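Jirkix retira la publicidad automática de sus salas de chat para menores de edad

Hendville, 12 de enero de 2024. La plataforma de mensajería Jirkix ha dejado de mostrar anuncios de terceros en todas las salas de chat abiertas a usuarios menores de 18 años. La medida se aplica desde hoy en las versiones web y móvil.
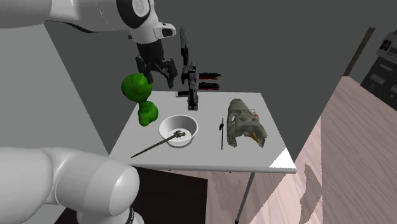
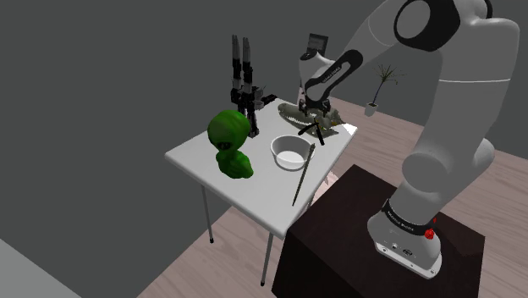
Qué cambia para los usuarios

Los anuncios que hasta ahora aparecían antes de entrar en una sala, y los que se insertaban entre mensajes, desaparecen por completo en las cuentas de menores. Las cuentas de adultos seguirán viendo publicidad, pero solo de anunciantes aprobados por el equipo de revisión.

La decisión llega después de una auditoría encargada en diciembre a la consultora Rullance. El informe analizó 1,000 salas públicas y encontró anuncios de marcas generalistas en 145 que incumplían las normas de la comunidad. Todas ellas han sido cerradas.

«Los anunciantes no sabían dónde se mostraban sus campañas, y nosotros tampoco lo comprobábamos con la frecuencia necesaria», afirma Zuzana Jireš, directora de confianza y seguridad de Jirkix.

Nueva herramienta de revisión

Jirkix incorpora además Rana, un sistema que bloquea búsquedas asociadas a contenido dañino y envía los casos dudosos a moderadores humanos. Cada caso será revisado por dos personas antes de restablecer una sala —el plazo máximo de respuesta será de dos días.

Los anunciantes afectados recibirán un informe con las salas en las que se mostraron sus campañas y podrán solicitar el reembolso desde su panel de cliente.

Contacto para medios
Oficina de prensa de Jirkix, Hendville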